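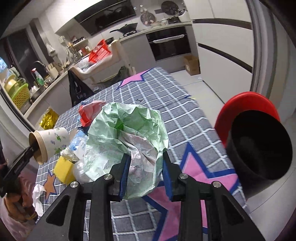

Corpus Sesden de debate local: la tasa de residuos de Flerkdale

Ficha de datos y notas de uso. Versión del 19/05/2021.

Resumen

El corpus reúne 454 textos escritos a favor y en contra de la tasa de residuos que el ayuntamiento de Flerkdale sometió a consulta. Hay cartas al director, entradas de blogs locales, comentarios a esas entradas, octavillas transcritas y alegaciones presentadas por registro. Cada texto lleva una etiqueta de postura y otra de procedencia declarada, es decir, lo que el autor dice de sí mismo: vecino, comerciante, cargo público, portavoz de una asociación o sin declarar.

Lo preparamos para estudiar una cuestión concreta: cómo se presentan en público quienes tienen un interés económico en el resultado de una consulta y en qué momento del texto lo dicen, si lo dicen. También puede servir para tareas de clasificación de postura, aunque es pequeño para entrenar nada desde cero.

Contenido del directorio

textos/ Un fichero .txt por documento, en UTF-8 y con saltos de línea de Unix.
metadatos.csv Una fila por documento. Separador: punto y coma.
anotacion/guia.txt La guía que siguieron las anotadoras, con los casos dudosos al final.
anotacion/desacuerdos.csv Documentos en los que las etiquetas no coincidieron y la decisión que se tomó.
hilos.csv Relación entre entradas de blog y comentarios.
CAMBIOS.txt Historial de versiones.

Campos de metadatos.csv

id: identificador. Empieza por C (carta), B (entrada de blog), K (comentario), O (octavilla) o A (alegación).
mes: mes de publicación. El día exacto se ha suprimido en los comentarios y se conserva en un campo aparte, dia, para el resto.
postura: favor, contra, mixta, ninguna.
procedencia: vecino, comercio, cargo, asociacion, sin_declarar.
posicion_interes: párrafo en el que el autor menciona un interés propio. Cero si no aparece. No se ha rellenado en las octavillas.
responde_a: id del texto al que contesta, si consta.
ironia: si, no, duda.
revisado: iniciales de quien cerró la etiqueta.

Cómo se recogieron los textos

Las cartas proceden de la hemeroteca del semanario Komen, que cedió los textos ya publicados. Las entradas y los comentarios se descargaron de blogs abiertos, sin registro previo. No se incluyó ningún foro cerrado ni grupo de mensajería, aunque varias personas nos ofrecieron capturas. Las octavillas las transcribió a mano Kári Skov a partir de las copias en papel que guardó durante la campaña. Las alegaciones son las que el ayuntamiento expuso al público, con los datos personales ya tachados.

El periodo va desde el anuncio de la consulta hasta el pleno de octubre en el que se votó la ordenanza. Los textos posteriores al pleno quedaron fuera, incluida una serie larga de entradas sobre la forma en que se contaron los votos. Puede que formen parte de otro corpus.

Se eliminaron duplicados exactos. Los casi duplicados se mantienen: 56 alegaciones comparten un mismo modelo con variaciones en la firma, en el saludo o en un párrafo intermedio. Están marcadas en el campo notas con la palabra modelo. Quien vaya a calcular frecuencias de vocabulario debería apartarlas o contarlas como una sola, según lo que quiera medir.

Anotación

Anotaron 2 personas, Yuzuki Ogura y Vibeke Thygesen, por separado y sin ver las etiquetas de la otra. Los desacuerdos los cerró Gyula Kozma después de hablar con ambas. Las dos conocían el asunto por la prensa. Ninguna vive en Flerkdale ni paga la tasa.

La postura se etiquetó sobre el texto completo. Una carta que critica a los organizadores de la manifestación contra la tasa no cuenta por ello como favorable; si no dice nada de la ordenanza, lleva la etiqueta ninguna. Este criterio cambió durante el trabajo y los primeros documentos se volvieron a anotar.

La ironía dio bastantes problemas. En los comentarios es habitual que alguien felicite al alcalde, o a la empresa Hauksdóttir, en términos que solo se entienden leyendo el hilo entero. Cuando el hilo no se conserva se ha usado duda. No se ha intentado resolver esos casos preguntando a los autores.

La etiqueta comercio se aplica únicamente si el autor lo dice en el texto o en la firma. Sabemos por otras vías que algunos autores sin declarar tienen negocio en el pueblo, pero esa información no se ha utilizado.

Datos personales

Los nombres de particulares se sustituyeron por códigos estables dentro de cada hilo. Un mismo comentarista conserva su código en un hilo y recibe otro en el siguiente, de modo que no se puede seguir a una persona por todo el corpus. Los nombres de cargos públicos se mantienen cuando se habla de su actuación como tales. Las direcciones, matrículas y teléfonos se borraron y en su lugar aparece [SUPRIMIDO].

Si alguien reconoce un texto suyo y quiere que se retire, basta con que escriba indicando el id. Se retira en la versión siguiente y no pedimos motivos.

Limitaciones conocidas

El corpus no mide la opinión del municipio. Quien escribe cartas y comentarios es una minoría, y los blogs que encontramos eran en su mayor parte contrarios a la tasa. El semanario tampoco publica todo lo que recibe.

Faltan las respuestas borradas por los administradores de los blogs. En hilos.csv se ve el hueco cuando un comentario contesta a otro que ya no está.

La transcripción de las octavillas no recoge tipografía, colores ni dibujos. Las mayúsculas sí se han respetado. En O-017 hay una línea ilegible por el doblez del papel.

El campo mes de dos entradas de blog puede ser incorrecto, porque la plataforma cambió la fecha al editarlas.

Errores corregidos en esta versión

Se han unido dos ficheros que eran la misma carta partida en dos páginas.
Se ha cambiado la codificación de las alegaciones, que mostraban mal las eñes y los acentos.
La columna responde_a apuntaba al id antiguo en parte de los comentarios. Ya usa los nuevos.

Uso y cita

Las anotaciones, la guía y los metadatos pueden reutilizarse con cita de la fuente. Los textos siguen siendo de sus autores y se distribuyen solo para investigación y docencia. No se permite publicarlos sueltos fuera de ese contexto.

Cita recomendada: Grímsdóttir, H., Ogura, Y., Thygesen, V., Skov, K. y Kozma, G. Corpus Sesden de debate local: la tasa de residuos de Flerkdale.

Mantenimiento

Hanne Grímsdóttir mantiene el repositorio. Los errores de etiqueta se comunican abriendo una incidencia con el id del documento, la etiqueta actual y la que se propone. Los cambios aceptados se anotan en CAMBIOS.txt con las iniciales de quien los propuso, salvo que pida lo contrario.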